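Coffee things on a wooden table, how do you protect the top?

Forum: Home and Kitchen > Furniture care

svyat_a
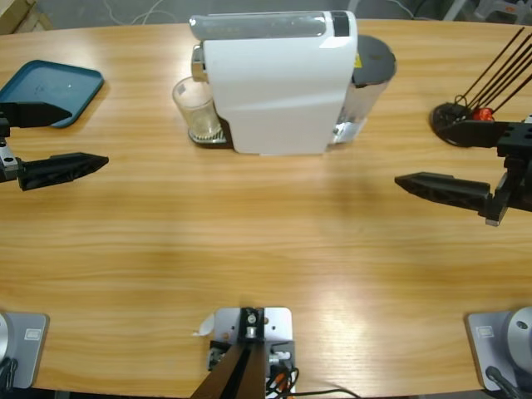 I bought this table in August from a small shop, Wendmont, and I want to keep my coffee setup on it all the time. The seller told me the top was oiled, but he did not know which oil, and I have no paper for it. I like the color very much, the honey brown with the darker streaks going from left to right, so I don't want to cover everything with a cloth. In the light the middle part has a pale shine, and now I start to doubt if it is oil or lacquer. How do you check this without making damage? And do you keep your coffee things on a tray or directly on the wood?
Svyatoslav Antoniuk

hollowspoon
Put a drop of water on the underside. If it sits like a bead for 30 minutes and leaves nothing, you probably have lacquer. If the wood gets darker under it, it's oil or wax.

svyat_a
Thank you, I will try it on Saturday when I am home in the daytime. But is the underside finished the same as the top? In my old table the bottom was completely raw.

hollowspoon
Fair point. Then do it on top, close to a corner, and wipe it off after 3 minutes. That's not going to hurt anything.

HannaP
I would not trust the water drop so much. I have a Grirnska table with hard wax oil, and a fresh coat of it also makes beads, same as lacquer. For me the only sure thing was to write to the maker. They answered in 2 days.
About the tray: yes, always. Coffee is worse than water. I had a ring from one cup that I found only in the morning, and I had to sand that place and oil it again. Now the new place is a bit lighter than the rest.
Hanna Pylypenko

mr_benchtop
Disagree about the tray. A table is for using. I grind and brew directly on mine every morning and wipe it with a damp cloth. It has marks and I don't mind them at all. A tray also keeps the light off one spot, and after a year or two you can have a rectangle in a different shade.

HannaP
You can move the tray sometimes. I change the place when I clean.

mr_benchtop
You can. Most people don't.

svyat_a
The rectangle is a thing I did not think about, because this table gets a lot of sun. Maybe I will use a tray and move it every week. Does somebody know the Holila oil? The shop near me sells only this one and one from Benítez, and the Benítez costs double.

hollowspoon
Used Holila on a chopping board. Fine, but slow to dry, leave it overnight. Test it underneath first, it made my board more yellow than I wanted.

HannaP
Please do not oil before you know what is on it! On lacquer the oil will just stay sticky on top.

svyat_a
Yes, I understand. First I write to Wendmont one more time, then the water test, and I buy the oil only after. I will post here what they answer.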